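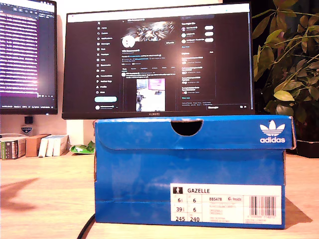 Sunday, bench notes, Multeo workspace. Going through the station rules again before we freeze them for the Usten task set. Rule 1 is that every episode begins from a written start state, and anything that can open starts closed unless the task card says otherwise. For the box tasks that means lid down, label side toward the operator, shoebox in front of the monitor. The trefoil and the GAZELLE label are handy here: if both read right way up from the chair, the box is the right way round. Added that to the card in those words, because "facing front" was read two different ways last time.

The cable is a separate matter. One black cable comes out by the lower left corner of the box and runs across the desk out of the bottom of the frame. The draft says "no loose cables in the work area" and we break that every session. Either route it behind or change the rule. I would sooner route it. Open item.

Rule 4, intermediate states. The old Korletey sheet scored lid removal as pass or fail, which left no place for a lid that is off but not put down properly. New wording: the lid counts as removed when no part of it is over the opening, and it counts as placed when it lies flat on the desk. Two separate fields. 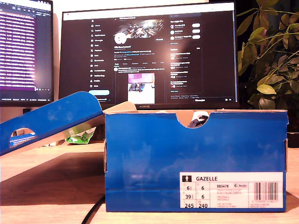
Scoring needs to be the same whoever fills in the sheet, so I tried the new fields on the awkward cases first. A lid leaning at a steep angle to the left of the open box, one end up in the air, is the one that caused the arguments. Under the new wording it is not placed, whatever we decide about removed. I want the overlap judged from the side as well as from the front before anyone writes yes in the first field. Same sheet, contents: write down what can be seen and stop there. With this box it is a bit of white and black shoe through the finger notch, so the entry is "shoe visible" and the number of shoes stays blank until somebody looks in from the top.

Log counter stood at 479 when I started on this. Of the last 14 sheets, 2 had the lid field left empty. Not many, but they can't be used for scoring and I don't want to fill them in from memory.

Rule 6, clutter. Usten wants a natural desk and Rakico wants a bare one. Settled on: background items may stay, but they get listed once per session and are not moved between episodes. Anything within reach of the box is either listed or taken away.

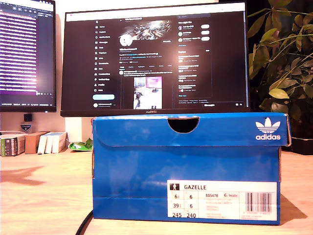 Wrote the background list for this station as a template, left to right, so the others can copy the format. Keep it short and use plain names. Mine has the packaged items at the left, the tan cardboard box, three white boxes in a row, the crumpled green and white wrapper, and the plant on the right. The wrapper is the one I would strike. It changes shape whenever it is touched, so listing it does not fix anything — bin it. The white boxes can stay if we tape their corners.

Screens also go on the list. A logged-in page with menus and an account entry should not be up during a session. Proposed text: monitors off or on the plain test card before the first episode. The terminal or code editor on the left monitor may run, but turned away from the work area.

Rule 9, image check. Look at the gripper view before starting, and again after any change to the mount. If the page text on the monitors can't be made out, mark the image as blurred on the sheet. Marked images are kept, they just don't get used for label reading.
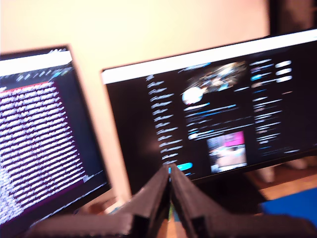 Gripper view, both screens blurred. Marked under rule 9.

Still to do:
Reroute the black cable or reword the cable rule.
Tape marks for the box corners.
Print the new sheet with removed and placed as separate fields, and take the Korletey ones off the clipboard.
Ask Rakico if a listed background is acceptable to them. If they say no, we need a second desk with nothing on it, and the plant has to go somewhere.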